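Grunari Two-Tier Fruit Stand: Review After a Summer of Use
Posted by Feven Abera, Sep 9, 2018
Filed under: Kitchen storage

I bought the Grunari fruit stand in June, paid $32 for it, and have had it on my counter ever since. A few readers asked for a review after I mentioned it in the post on bread boxes, so I have written up what I think of it.

The short version: it holds a lot, it cleans easily, the banana hook is good, and the lower basket is too shallow for anything big. I would buy it again at the same price. I would not buy it at the price the store asked in the spring.

What you get

The box has two wire baskets, a center post in two pieces, a hook, a base ring, four rubber feet and a bag of screws. There is one hex key. The instructions are a single folded sheet with drawings and no words. Everything in my box was wrapped in paper and nothing was scratched. My sister-in-law, Sosina Tamiru, ordered the same stand two weeks later and her base ring came with a chip in the coating. She wrote to the store and they sent a new ring without asking for the old one back.

Putting it together

It took me 8 minutes. The only hard part is the lower basket. You have to slide it over the bottom half of the post before you screw on the top half, and the drawing that shows this is very small. I missed it and had to take the post apart again. If you have the sheet in front of you, it is the third drawing, the one with the arrow pointing down.

The screws go in straight. Do not tighten them all the way until both baskets are on, or the upper one will sit at a slight tilt. Mine did, and I had to loosen everything and start over on that basket.

The baskets

The upper basket is the smaller one. I keep lemons, limes and garlic in it. The gaps between the wires are narrow enough that a lime stays put, but a single clove of garlic will drop through. Whole heads are fine.

The lower basket is wide and flat. Apples and oranges sit in it well in one layer. If you start a second layer, the ones at the edge roll off when you reach for something. The rim needed to be an inch higher. A cantaloupe fits in the middle only if you take everything else out, and then it touches the post and leans.

Soft fruit is a problem in any wire basket, and it is a problem in this one. Ripe peaches got lines pressed into them overnight. I now put a folded dish towel in the bottom of the lower basket from the first peaches until the last plums, and that has taken care of it. Grunari sells a felt liner, but it costs almost a third of what the stand does and it has to be washed by hand.

The banana hook

I was not sure I wanted a hook. My old stand, a Dolen, had one that was too thin, and it cut into the stems as the bunch got heavier and riper. I would come down in the morning and find half the bunch on the counter. The Grunari hook is thicker and has a rubber sleeve over the end. In three months I have not had a bunch fall.

Whether hanging makes bananas last longer, I can't say for certain. I tried it twice with two bunches bought the same day, one on the hook and one laid flat on a plate. The hanging bunch had fewer soft spots on the underside both times. The color changed at the same speed. So I would get the hook for the bruising and not expect much more from it.

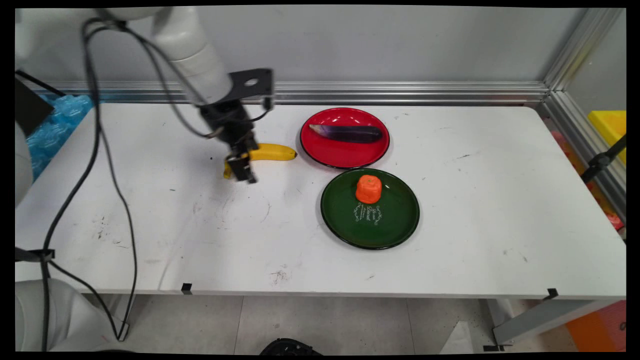 Single bananas are another matter. Once you are down to the last one or two, the hook is no use unless they are still joined at the top. Those go in the lower basket in my house, on top of the apples, and they get eaten first or they go into the freezer for banana bread.

One more thing on the hook. It turns. There is no screw holding it in one direction, so when you pull a banana off, the whole bunch swings around to the other side of the post. My husband likes this. I find it annoying and have put a thin rubber band under the collar, which stops most of it.

Cleaning

The stand is coated steel and wipes down with a damp cloth. I take it apart once a month and wash the baskets in the sink with dish soap. The sheet has a drawing of a dishwasher with a line through it, so I have kept it out of there. The place that collects dirt is where the basket collar meets the post. Onion skin gets in there and you need an old toothbrush to get it out. I stopped keeping onions on it in July, mostly for that reason.

There is no rust so far. I looked under the rubber feet, where water sits after I wipe the counter, and the coating is whole.

Size

Measure before you order. The stand is 17 inches tall with the hook on, and the space under my wall cabinets is 18. It fits, but I have to pull it forward to get a bunch of bananas on or off. Without the hook it is much shorter and would fit nearly anywhere, but then you have a post with an open end. A cap would have been a nice thing to include.

The base is steady. I loaded one side of the lower basket with oranges and left the other side empty and it did not tip. With a full bunch on the hook and nothing in the baskets it does rock a little if you bump it, so keep something heavy in the bottom.

How it compares

I have owned the Dolen and borrowed an Asfaw bowl for a few weeks, so those are the two I can speak about.

The Dolen is cheaper and lighter. The baskets are deeper, and I miss that. The coating on mine began to peel at the welds in the second year, and the hook is poor, as I said.

The Asfaw is a single ceramic bowl with a wooden banana arm. It is the best looking of the three and it takes a melon with no trouble. It also weighs a great deal, takes up the most counter, and the fruit at the bottom gets forgotten. I found a very old pear in it when I went to give it back. It costs twice what the Grunari does.

Price

I paid $32 at Kiltodari, the kitchen store on the north side, during their early summer sale. The regular price there is $44. At $32 I think it is fair. At $44 I would want a deeper basket and the liner in the box.

Who should get it

If you eat a lot of small hard fruit and go through a bunch of bananas a week, this will suit you. If you buy melons or pineapples, get a bowl. If you have children who pull at things, put it well back from the edge, where the hook end is out of reach. Mine are grown and I have not had to test that.

Good points: thick hook with sleeve, steady base when loaded, easy to wipe, good service on the chipped ring.

Bad points: shallow lower basket, tall, hook swings, liner costs extra.

Rating: 4 out of 5

Comments

Gadisa Demissie: Does the upper basket come off by itself? I only want the one tier and the hook.

Feven Abera: Yes, you can leave it off. There will be a small gap where the two halves of the post join, but it screws together fine and the hook goes on the same way.

Bořivoj Kopecký: I have had mine over a year. The rubber sleeve on the hook split in the winter and I replaced it with a bit of aquarium tubing from the pet store. Fits well. The rest is still in good shape.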